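Housekeeping Skills, Unit 2
Storing and Nesting Bowls
Handout prepared by Busisiwe Potgieter, Darnulico Training Kitchen

Read this before the practical. Bring it with you, as the sorting exercise is not written out again on the worksheet.

Why we nest
Bowls take up more shelf space than almost anything else in a small kitchen. Most of that space is air. A set that nests properly needs only the footprint of its largest bowl, plus a little height for each rim above it.

Terms used in this unit
Nest: bowls placed one inside another, all facing up.
Rim gap: the height left showing between one rim and the next.
Seat: the point where the inner bowl stops sliding down.
Loose bowl: any bowl not yet in the nest.

Order of work
Clear the table and lay a cloth on it. Plastic bowls slide on a bare tabletop and the noise carries into the next classroom. Put every bowl out where you can see it before you stack anything. Pick the widest one first and stand it in the middle, then work inward by size.

Do not sort by color. Students do this every term because the sets come in mixed colors, and two bowls of the same color are often different sizes. Compare rims instead. Hold one bowl over the other, and if the rims match, they will not nest well and one of them should start a second stack.

Lower each bowl straight down and let go. Do not press. Two plastic bowls of nearly the same size can lock together, and pulling at the rims may crack them. If a pair does lock, twist gently - never pry with a knife.

A nested bowl should sit level. If it leans, lift it out and check for something caught underneath, or a bowl that has been put in out of order.

Bowls with a wide flared rim belong on the outside. The flare gives you something to hold when you carry the stack. Use both hands under the outer bowl.

On the shelf
Heaviest stack at waist height. Keep the bowls you use daily in a separate short stack so you are not lifting six to reach one. Lungile Mthembu will go over the shelf plan at the Hiltus site, where the shelves are deeper than ours.

For the practical
Work in pairs. One student nests, the other checks the seat and the rim gap, then swap. Unstack completely before the swap. Leave the cloth on the table for the next pair and hand your worksheet to Oratile Nkuna on the way out.
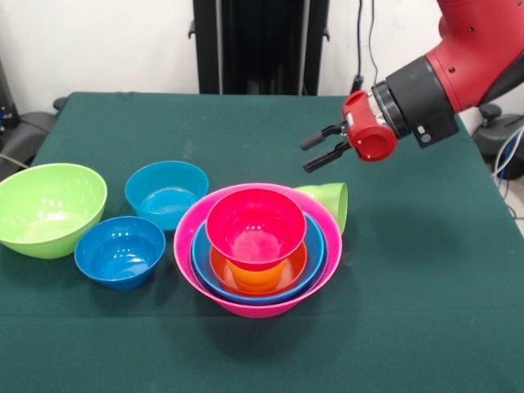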